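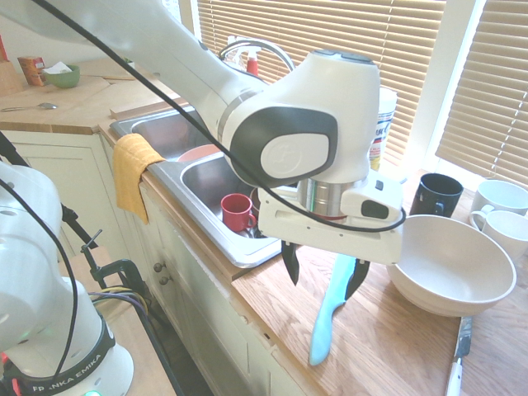
Where should the knives go when a kitchen has only one drawer worth using? In a rack of their own, on the wall side of the counter, at a height that every adult in the household can reach.

I arrived at that position after a winter of living with a small kitchen, and I set out the reasoning here for readers who wrote to me following the January post on shelving. Several of them, among them Fengying Jia, asked for the full arrangement of the counter and sink. I had passed over it in two sentences, and the omission was a fair thing to raise.

The counter is light wood and runs along the window, with a stainless steel double sink set into it. The wood was in place when we took the apartment. It is pleasant to work on and requires attention. Water left standing beside the faucet overnight will raise the grain, and the strip nearest the sink has been sanded and oiled twice during our tenancy. The second oiling took 90 minutes, including the time needed to clear everything off and decide what deserved to return.

That last question occupied the household for most of a month. The following rules are the ones we adopted.

Knives are washed by hand, singly, and are never left in the sink. We keep two in daily use: a light blue plastic one, which handles lettuce, soft fruit and sandwiches, and a kitchen knife with a white handle, which handles the rest. The plastic knife was purchased for a visiting niece and was expected to be given away afterward. It has remained. It divides a head of lettuce cleanly and may be handed to a child who wishes to help with a banana. I would not ask it to cut a squash.

During preparation both knives may lie flat on the counter, well back from the front edge. Once the meal is served they are to be washed and put away before anyone sits down. Aiguo Tang, with whom I share the apartment and the dishes, considers this rule severe. He observes it nevertheless.

Bowls present a different difficulty. The large white ceramic bowl is wide and shallow and fits no cabinet we possess. For a period it was stored on top of the refrigerator, where it collected dust and had to be rinsed before each use. It now lives on the counter. It receives salad at noon and bread dough in the evening, and when neither is required it holds lemons. A permanent place on the counter is a privilege in a kitchen of this size, and the bowl has been granted one on the strength of its daily service.

Mugs and cups were the subject of some disagreement. There is a black mug, a red mug and a number of white cups, and in the cabinet they were stacked in a manner that chipped two rims. Yulan Lu, who stayed with us during her move, placed the white cups at the window end of the counter and left them there. The arrangement has been retained. The cups are close at hand for tea, the light reaches past them, and the cabinet shelf has been given over to rice and flour. The red mug is mine. It spends a greater share of its life in the sink than I would defend in public.

The sink itself is governed by a simple division. The near basin is for washing and the rear basin is for items waiting their turn. In practice a mug will find its way into whichever basin is empty, and I no longer correct this. The division matters in the evening, when pots are involved and a clear basin of hot water shortens the work considerably.

The dish towel hangs over the front edge of the sink. Ours is yellow, one of a pair, and the two alternate between the sink and the laundry. I had previously installed a hook inside the cabinet door — a tidy solution on paper — and found that a damp towel in a closed cabinet acquires an odor by the second morning. Over the edge it is always within reach of wet hands. A folded towel also makes a satisfactory mat for a cutting board that slides.

The spray bottle stands behind the faucet. It is red with a white nozzle and is refilled at home with water, white vinegar and a small amount of dish soap. I wipe the steel with it each evening. Vinegar should be kept off natural stone, as Huiling Duan reminded me after reading an earlier draft of this post, and readers with marble or limestone counters should use plain soap and water.

Two matters remain unsettled. The first is the knife rack, a plain Firkico model that holds four and is fixed with two screws. It sits slightly out of level and will need to be remounted. The second is the drying of large pots, for which there is at present no space except the stove. Shahram Zamani has recommended a folding rack that spans one basin, and has offered to lend me his for a week. I intend to accept, and will report on it when I have washed a stockpot over it at least once.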